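Gellmont two-arm takeaway bench

Open day bookings | What you'll see | Hire and purchase | Getting here

The Gellmont is a bench with two arms that packs takeaway coffee orders. We sell it, we lease it, and once a month we open the shed at Milusura and let people stand in front of it with their arms folded. Most of our customers started out as one of those people.

The bench does one job at the open day, the same job it would do at your counter. An order comes up, the cups get their lids, and the lot goes off to be bagged. The left arm is there to steady things and the right arm gets the fiddly bits, which will be a familiar arrangement to anyone who has worked a Saturday shift with a cousin.
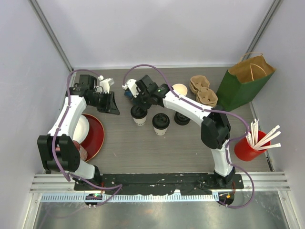 Sessions run for an hour and we take 13 people at a time. You're welcome to bring your own cups. Please do, in fact - a lid that fits beautifully in our shed may be a lid that has never met your supplier. Last October a café owner turned up with six sizes from four different boxes and kept us busy until well past lunch. We changed the lid routine that week and she leased a bench the week after.

What the bench is good at: standard paper cups, press-on lids, carriers, paper bags with handles. It doesn't get bored and it doesn't put the decaf on the wrong side out of spite.

What it is less good at: speed. If you have a fit nineteen-year-old on the counter, the nineteen-year-old will win. The Gellmont comes into its own around the third hour, when the nineteen-year-old has gone out the back to look at a phone. It also dislikes very soft lids, and it has strong views about sleeves that we are still working through.

The software is called Pesora. You show it a new item by guiding the arms through the job by hand, and it keeps what you showed it. Visitors can have a go at this in the second half of the session. Children can too, if they can reach. The program list on our demo bench stands at 1,102 saved routines, a good many of them named "test" or "test again", and one named "Kevin no".

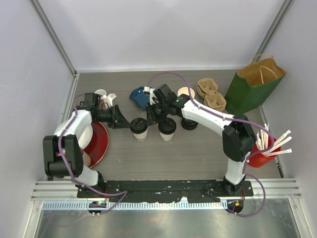 Gladys Rivadeneyra
Demonstrations and customer training

I run the sessions, so a few practical matters from me. Wear closed shoes. Stay behind the yellow line while the arms are moving, even if you are an engineer, and particularly if you are an engineer. Coffee is served from a machine in the corner operated by a person.

If you'd like to see the bench work on your own menu, book the Tô session. It's named after the noodle shop that first asked for it, and it runs on the same bench with your packaging and your bags. Send me a box of everything a week ahead. The fee is $1,000, taken off the price if you lease or buy.

Parking is free on the gravel side. The other side belongs to the tyre place and they do tow.

Page updated Monday, February 14, 2022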